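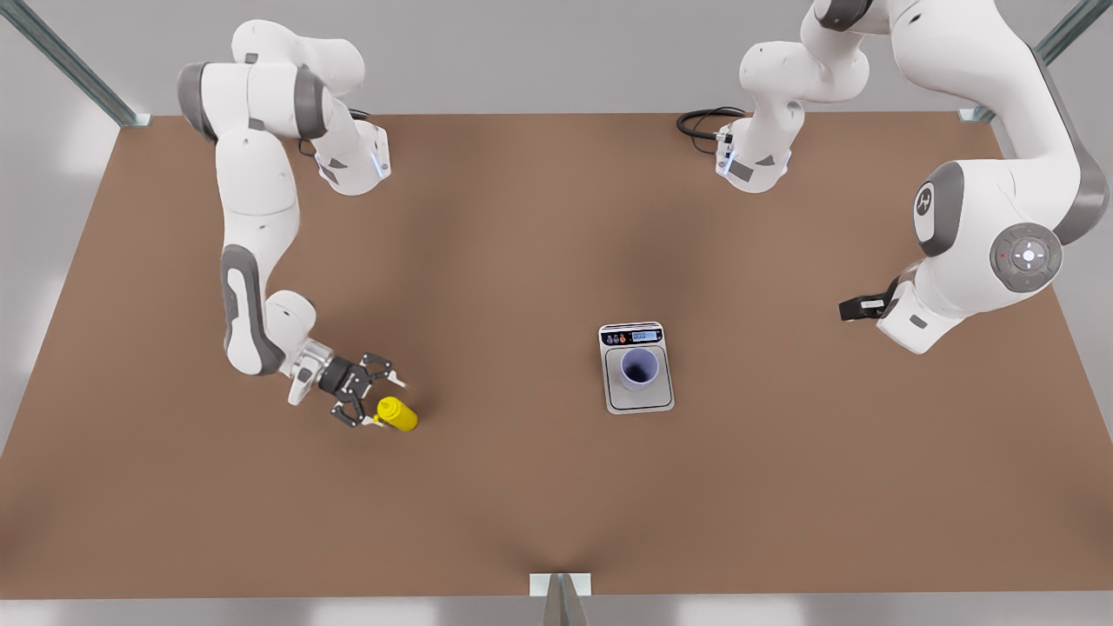
*Simulation render. Source: Bollus demonstration program, Brelasberg*

## Wanted: 11 people who are hard to impress

Bollus is holding an open day in Brelasberg this December to show its two-armed weighing station. The invitation says it will "transform the bench". We've heard that about a few benches now. Our members' association has been offered a session of its own in the morning before the public gets in, and we're looking for 11 people to fill it.

We want people who weigh, fill, sort or pack things for a living, or did until recently. Lab hands, bulk food staff, pharmacy technicians and commercial kitchen workers are all welcome. You don't need to know anything about robots. If you can tell from across the room that a scale hasn't been zeroed, please apply.

### What you'd be watching

The job is a small one: pick up an item, get it to the scale, weigh it, clear it away, start over. Most of us could do it while talking about the footy. Bollus has run it in simulation and will be showing those runs on a screen next to the live station, with the same kinds of objects, among them a cup and a mustard bottle.

The company's handout gives a figure of 3,608 simulated runs. It doesn't say how many of those ended with the right item on the scale and a reading anyone would sign for. Lacey Naylor has written twice to ask. She was sent a brochure the first time and the same brochure the second.

So we've put together our own program for the morning. Bollus has agreed to it in writing, apart from one clause about filming that Trevor Catterall is still arguing over.

- The station does 20 attempts in a row, with no restarts left off the tally.
- Participants choose where the items go on the table before each attempt.
- A person does the same 20 on an ordinary bench scale beside it.
- If a staff member touches anything, it gets written down, along with the time.
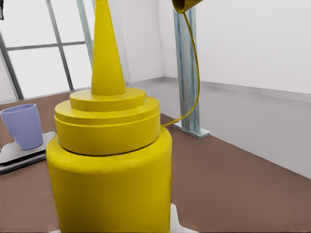 You'll each have a clipboard and a score sheet, and you'll be asked to fill it in by yourself before lunch. Please don't compare notes over the tea urn. Last year, at the Dubey conveyor demonstration, the whole room settled on "pretty good" before the thing had finished its second tray, and the report we got out of it was no use to anybody.

After lunch there's an hour with the Bollus engineers. Bring real questions from your own workplace: sticky lids, wet gloves, labels that have to face the front, the scale that drifts when the door is open. Shuzhen Han will chair and has promised to cut off any answer that begins with "in the next version".

### Pay and practical matters

- Sitting fee of $49 an hour, paid by the association. Bollus isn't paying you and won't see your name on your sheet.
- Start is 8:30 am, finish by 3 pm. Lunch is supplied, so tell us what you can't eat.
- Closed-toe shoes. The floor is hard and most of the day is spent standing, though there'll be chairs for anyone who wants one.
- Travel from outside Brelasberg is covered at the usual kilometre rate. Keep your receipts for parking.

### Who can't take part

Anyone who has worked for Bollus or one of its suppliers, holds shares in it, or has a quote from it sitting on their desk. We'd also ask managers to leave these places to the people on the tools. There's a public session in the afternoon, and managers will be made very welcome at that one.

Enthusiasts can apply too. Alfie Hollis thinks the station will do well and he's on the organising group, so the sceptics won't have it all their own way. I'd be glad to be proved wrong myself, provided I see all 20.

### How to apply

Send a short note to Maureen Sedgwick at the association office. Tell her what you weigh or pack, how long you've been at it, and the most annoying item you handle in a normal shift. No résumé, please. She'll reply to everyone by the end of November.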